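Sorting Day at Wirnlow: the Big Paper Table

Hello again! I promised a few of you a gallery from our toy library clean-up, so grab a cuppa. We put kraft paper down over the long table, ran blue tape across it to make big squares, and got stuck into the block tubs. I have a real soft spot for that table now (and a very sore back). There were 7 tubs to get through, and the oldest ones came from the Desia Street kindy when it closed in August, so there was plenty of fluff and the odd fossilised sultana to deal with first.

The squares are for sorting by colour before anything goes back in a tub. Purple, blue and green are my favourites to do, don't ask me why!
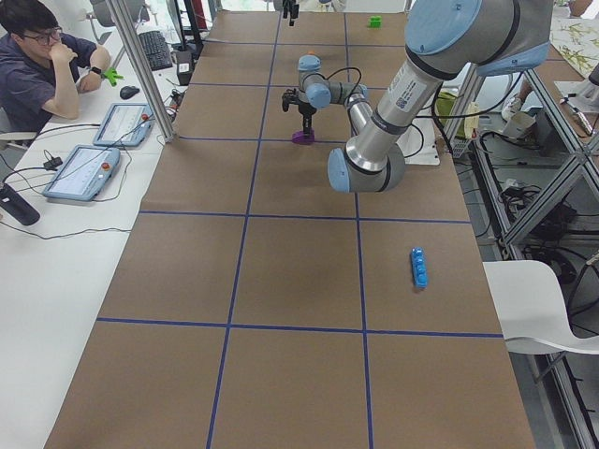 Kirsten Doucette reckons we should sort by size instead, as her two always tip everything out hunting for the long pieces and couldn't care less what colour they are. Fair point, and I'm happy to try it with the next lot if somebody else does the taping.

If you're doing the same at home, use the low-tack blue tape and pull it off slowly, or you'll take half the paper with it. Mine came from the hardware place on Gosselin Road, and one roll did the lot with a bit to spare.

Borrowing is open again from March 9, 2018. Tubs go out for two weeks at a time, and please, please check under the couch before you bring them back! Brock Campbell still has the tub labels if anyone needs a new one.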